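Dastitow Soft Laundry Bag, White

Sold by Zoseck Home. Page reviewed 4 August 2023.

We stock four laundry bags and this is the one we argued over. The maker, Dastitow, calls it "the last hamper you will ever buy." We doubt that. It's a white fabric bag with a wide opening, and it holds dirty clothes until you wash them. Judged on those terms it does fairly well, so we kept it on the site.

What the maker claims

"Stands on its own." Sort of. With a full load inside, the bag fills out and sits where you put it. With two T-shirts in it, it slumps. If you want straight sides all week long, buy the Pedo frame hamper and put up with the bulk.

"Rolls down to any height." The rim does roll, and a rolled rim makes it easier to drop things in without bending over to find the opening. Every roll also costs you room inside. Our measurements are below, taken with the rim up.

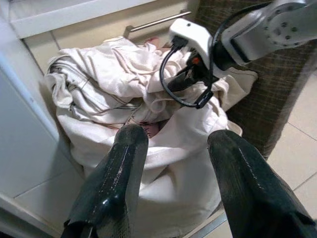

"Fits a full week for a family of four." No. It fits one good load for a regular machine, a little more if you push. Sheets and light throws take up space fast and will heap over the top long before the bag is heavy. Anyone washing for four people should order two, or look at the larger Shek bag.

"Stays bright white." We have no idea how they can promise this. White shows everything, including lint from dark socks. If your laundry corner is dusty, put a cloth or mat down first and set the bag on that.

Size and care

Height, rim up: 71 cm
Width across the opening: 43 cm
Depth: 42 cm
Color: white only
Wash: cold, by itself the first time
Dry: hang it up. The maker says a dryer is fine. Ours came out smaller.

In use

The bag is soft enough to squeeze in beside a top loader, and you can lift it and tip the whole load into the drum. That's the best thing about it. Hard baskets catch on the lid; this one gives. The softness works against you when you're digging for one sock at the bottom, and you'll probably end up emptying it on the floor.

There's no label window or pocket. People who sort by person or by color will have to tuck in a tag of their own.

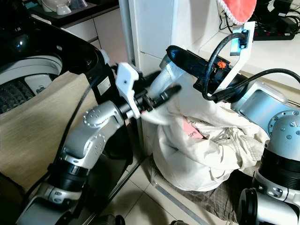 White laundry bag on a plaid cloth next to a top-loading washer, pink tag tucked in the fold.

Price: $32, one bag. The two-pack Dastitow advertises saves you nothing per bag, so we don't carry it.

Returns: unwashed bags only, with the receipt.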